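Household Robotics Workshop, Trorkbridge Evening Program
Handout for Unit 2: Picking Up Soft Things

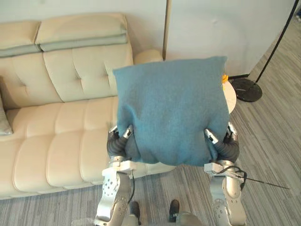 Two arms, one blue pillow, in front of the sofa.

Welcome back, everybody! I know the last unit was heavy on wiring and a bit light on fun, so thank you for sticking with it. From here on we work with soft things, and soft things are a delight and a terrible nuisance. A wooden block stays the same shape when you squeeze it. A pillow does whatever it pleases, and it will do something different the next time you ask. Please read through these notes before you come in, even if you only manage it over a sandwich.

Where to hold it

Look at the pillow in the photo. Both grippers have it by the lower corners, so the top edge sags a little and the bottom corners bulge out around the fingers. That is a perfectly good hold for carrying something a short way, and I'd like every pair to try it first. Then try holding by the top corners, and after that by the middle of the two sides (this one is harder than it sounds, so be patient with each other). Write down which hold you used each time. Rahel Zaugg's group last October had lovely results and no record at all of how they got them, and she has kindly given me permission to tell you so.

How hard to squeeze

The fingers on our grippers are ribbed, and that helps on a fuzzy, woolly cover like the one on the blue pillow. It can also tempt you into squeezing too much. On our setup the grip setting goes from 0 to 81. Start at 12 and go up in small steps until the pillow stays put when you lift. Most people end up much lower than they expected. If you find yourself near the top of the range, stop and move your fingers in from the edge of the fabric before you go any higher.

Two arms at once

When the two arms carry one object, they have to agree about how far apart they are. Bring them too close and the pillow folds up in the middle; pull them too far apart and one corner slides free. Cristian Urrego wrote the spacing routine we use, and there's a printed copy in the blue binder with his notes in the margins, some of which are quite funny. Read page 2 at least. Keep both arms at the same slow speed until you trust what you see, and please, please have one person at the stop button the whole time while the other one drives.

A word on cables while I'm thinking of it. Check that nothing is pulling tight before you raise an arm, and look at the carpet as well as the arms. Step over wires, don't shuffle through them.

What to do in your session

Lift the pillow from the sofa seat, hold it up while your partner counts slowly to 12, and set it back down against the backrest. Gentle is better than quick. Once you have done that with each of the three holds, swap jobs and go again.

What to hand in

A short write-up, 600 words at the most, with your table of holds and grip settings. Tell me which hold you would pick for a heavier cushion and why. I am just as happy to read about a drop as a good lift, as long as you say what you changed afterward. Edgars Lukoševičius has offered to look over drafts from anyone who is nervous about writing in English, and he is very kind about commas.

Next unit: blankets. Bring an old one if you have it!

Octavio Flores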